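## Cup month at Brellik

We've had such a good run with the two-armed rig! Cups are the thing at the moment, and Obinna and I have been taking turns on the controls, saving every go as an example for the model to learn from. The count stands at 1610 now, and Seema reckons 168 of those need binning — mostly mine, I was rushing before lunch. The clear cups are a pain to judge by eye, so go slowly with the grippers near the tray, please.

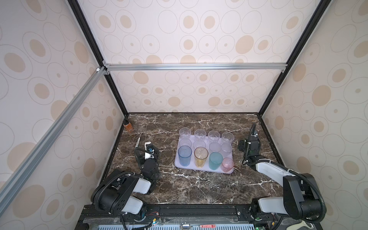
## Fancy a go?

We want more hands on this, as the model picks up everybody's habits and mine are getting a bit samey. A session is 35 goes and then you hand over (your shoulders will thank you). Akash has the sign-up sheet, and he'll show you how to mark a bad one — fumbles included!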